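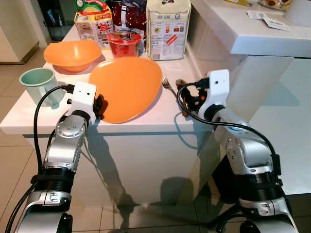 이 접시와 볼, 전자레인지에 넣어도 되나요?

전자레인지와 오븐에는 넣지 말아 주세요. 음식은 다른 그릇에서 데운 뒤 옮겨 담으시고, 막 끓인 국물이나 튀김 기름이 바로 닿는 것도 피해 주시면 좋겠습니다.

주방용품 > 식기 > 접시·볼 > 플라스틱

Seladico 오렌지 접시 & 볼 세트
상품번호 2258

처음 이 세트를 들여올 때 저희끼리 말이 참 많았어요. 식탁에 주황색이라니, 너무 튀지 않겠느냐고요. 흰 그릇, 베이지색 그릇이야 누가 봐도 무난하고 어디에 놓아도 별 탈이 없지만, 주황색은 좋아하는 분과 고개를 갸웃하는 분이 딱 갈리니까요. 그런데 샘플을 받아 매장 뒤편 작은 부엌에 놓고 며칠 써 보니 손이 자꾸 그쪽으로 가더라고요. 아침에 사과 깎아 담고, 점심에 김밥 썰어 올리고, 오후에는 과자 봉지를 뜯어 와르르 쏟아 놓고! 그렇게 쓰다가 결국 정식으로 판매하게 되었습니다.

구성은 단순합니다. 큼직한 접시 하나와 같은 주황색의 얕은 볼 하나예요. 소재는 둘 다 플라스틱이고, 접시 표면에는 윤기가 돌아서 빛을 받으면 반짝합니다. 무광을 좋아하시는 분께는 조금 낯설 수 있으니 이 점은 미리 말씀드릴게요. 볼은 국그릇처럼 깊지 않아요. 샐러드나 삶은 고구마, 방울토마토, 반찬 두어 가지를 넉넉히 담는 용도로 생각하시면 맞고, 국이나 찌개를 담기에는 얕은 편입니다.

접시는 이런 날에 꺼내 보세요. 컵라면 하나 끓여 놓고 뭔가 허전해서 만두도 굽고 단무지도 꺼내는 날 있잖아요(저희 집은 꽤 자주 있습니다). 그럴 때 작은 접시를 여러 개 꺼내지 않고 큰 접시 하나에 전부 올려 버리면 설거지가 한결 가벼워요. 포크 하나, 머그 하나 옆에 놓으면 혼자 먹는 상도 제법 차린 느낌이 나고요.

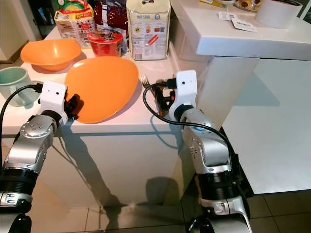 색 맞추기가 걱정이라는 문의도 종종 받는데요, 저희가 써 본 바로는 흰 상판이나 흰 식탁보 위에서 가장 산뜻했습니다. 연한 민트색 컵과도 생각보다 잘 어울려요. 반대로 원목 식탁이 짙은 갈색이라면 밝은 매트를 한 장 깔아 보시길 권합니다. 어두운 나무 위에 바로 놓으면 색이 좀 가라앉아 보이거든요. 물론 그 차분한 느낌이 더 좋다는 손님도 계셨으니 취향대로 하시면 됩니다.

관리 방법

부드러운 스펀지에 중성세제를 묻혀 닦아 주세요. 철수세미와 연마제가 든 세제는 표면에 잔 흠집을 냅니다. 카레나 김치 양념처럼 색이 진한 음식을 담으셨다면 드시고 나서 바로 헹궈 두시는 편이 좋아요. 그래도 자국이 남았을 때는 미지근한 물에 베이킹소다를 조금 풀고 한동안 담가 두었다가 평소처럼 씻어 보세요. 말릴 때는 햇볕이 바로 드는 창가를 피하고, 불 옆에 세워 두지 마세요. 칼질은 도마에서 마치고 옮겨 담는 것으로요!

손님이 남겨 주신 이야기

"텃밭 모임에서 쓰려고 접시만 60장 넘게 주문했습니다. 멀리서도 잘 보여서 풀밭에 두고 오는 일이 줄었어요. 다만 포장을 푸는 데 한참 걸렸으니 대량 주문은 상자를 나눠 주시면 좋겠습니다." Colm Ó Néill

말씀 듣고 그다음부터 대량 주문은 상자를 나누어 보내 드리고 있습니다. 좋은 의견 고맙습니다.

"볼이 조금만 더 깊었으면 시리얼 그릇으로도 썼을 텐데 아쉽네요. 과일 담기에는 딱 좋습니다." Stepan Pasichnyk

이 부분은 저희도 같은 마음이라 Seladico 쪽에 깊은 볼도 만들어 달라고 부탁해 두었어요. 소식이 오면 이 페이지에 제일 먼저 적어 두겠습니다.

주문과 배송

Butley 온라인 매장에서는 접시와 볼을 세트로도, 낱개로도 고르실 수 있습니다. 오후 두 시 전에 들어온 주문은 그날 포장해서 보내 드려요. 받아 보시고 마음에 들지 않으면 사용하지 않은 상태로 5일 안에 연락 주세요. 선물하실 분은 주문 메모에 '선물'이라고만 적어 주시면 가격표를 떼고 종이로 한 번 더 싸서 보내 드립니다. 머그와 포크, 식품은 세트에 들어 있지 않으니 참고해 주세요.

함께 보면 좋은 상품
- Sulent 민트 머그
- Liang 스테인리스 포크
- Seladico 접시 정리대 (상품번호 1822)
- Butley 면 식탁 매트, 아이보리

마지막 업데이트: 12월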